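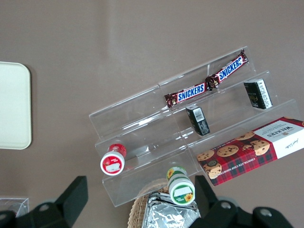

Ponstead canteen to stay open through winter after all

I was halfway through a sausage roll when I heard the news, so forgive the crumbs. The canteen at the Ponstead sports ground is staying open over winter, and I'm thrilled!

If you've been around the club lately you'll know it was touch and go. The plan back in autumn was to pull the shutters down after the last home game and leave them down until cricket started up again. Fair enough, I suppose — the oven was on its last legs, the power bill had gone up, and there weren't many of us lining up for a cuppa in the rain.

Then Ama Boateng got involved. Ama has two kids in the under-tens and coaches netball on the side (when does she sleep?), and she told the club she'd run the canteen on training nights if they'd fix the oven. They've gone one better and bought a second-hand one from a bakery over in Vinwood that was closing its doors. It went in last week and it heats a full tray of pies in 23 minutes. I know this as I stood there and waited for them.

"The old one took so long the kids had gone home," Ama told me. "I'd be driving back with a boot full of party pies. My family never wants to see another one."

There's a new menu too, or new-ish. Pies, sausage rolls and hot chips are all still there, and so are the chocolate bars, which I'd have kicked up a fuss about otherwise. Soup is the big addition. It'll be pumpkin to begin with and then whatever Mawuli Korletey feels like making. He's cooked for a living most of his life and has offered to do a pot every training night. I tried the pumpkin and had seconds. There's a bit of ginger in it, and he won't tell me what else.

Prices are mostly the same, you'll be glad to hear. Tea and coffee are still $2 if you bring your own mug. Pies have crept up a little, and the mixed lollies are now sold by the bag, so no more standing there while a six-year-old picks them out one at a time. I'll miss that a bit, to be fair, but the line won't.

The club reckons it needs to sell almost 100 serves of something hot each week to cover the power. On the first night back they did 43 before the under-twelves had even come off the field, and that was with drizzle coming in sideways and half the car park under water.

A couple of things to know before you head down. The canteen opens at 4:30 pm on training nights and shuts when the lights go off on the main oval. You can pay by card now (finally!), though the machine sulks when the weather's bad, so tuck a few coins in your pocket. Dogs are fine on the grass side but have to stay off the verandah.

They're also after a few more people to help behind the counter, an hour here and there, nothing too serious. You'll get a free pie and a warm spot to stand. Pop your name on the sheet beside the serving window or grab Ama at netball — she'll be the one with the whistle. I've put myself down for a shift and I've promised to leave the soup alone until the kids have been served.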